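Lollcombe Village Hall Restoration
Progress report to the Drarneck Community Fund
December 10, 2023

Dear friends at the Fund,

It hardly seems possible that we are already writing to you again, but the leaves are down, the scaffolding is mostly down too, and there is a good deal to tell. We will try to keep it in order, though those of you who read our last report will know that we wander a little.

The roof first, as it was the reason we came to you at all. The north slope is finished. The old slates came off more easily than we feared, and a fair number were sound enough to go back on the side that faces the road, so the hall still looks like itself when you come up the hill. The timbers underneath were another matter. Two of the rafters had gone soft where they met the wall, and Ouazzani Joinery spliced in new oak and left the good part of the old wood in place. It took longer than planned, and we are very grateful for their patience with the weather and with us - we did ask a lot of questions.

While the ceiling boards were down, the joiners found a penciled date, 1929, on the back of one of them, along with a sum that somebody had gotten wrong and crossed out. We have put that board back exactly where it was, but took a rubbing of it first, and it now hangs in the entrance hall. People stop and look at it every time they come in, and several have since brought us old programs and dance cards from their attics. We had not set out to gather an archive, but we seem to have one, and it is living in 3 shoeboxes until we can find it a proper home.

The windows are behind. We had hoped to have all of them back in before the cold set in, and the ones on the garden side are still boarded up. The glass has arrived, but the putty needs milder days than we have been getting, and we were advised to wait. The boards make the main room rather dark in the afternoons, and the quilting circle has moved its chairs to the other end. They have been awfully good about it.

On the money side, we have spent a little less than expected on slate and a little more on timber, and the two very nearly cancel out. We would like to ask your permission to move $2000 from the landscaping line to the windows line, which would cover the extra carpentry on the sills. The path and the flower beds can wait until the ground is fit to dig anyway. The revised budget is attached, with the changed lines marked.

The Kivora Singers gave their fall concert in the hall as promised, boards and all, and the sound under the new ceiling was lovely - warmer than it used to be, we all thought. The collection at the door went toward paint.
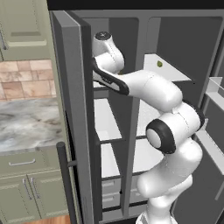

In January we will start on the plaster in the back passage, and the electrician is booked to look over the stage lights once that is dry. We will send a short note when the windows are in, and you would be very welcome to come and see them for yourselves.

With our warmest thanks,
The Lollcombe Hall Restoration Group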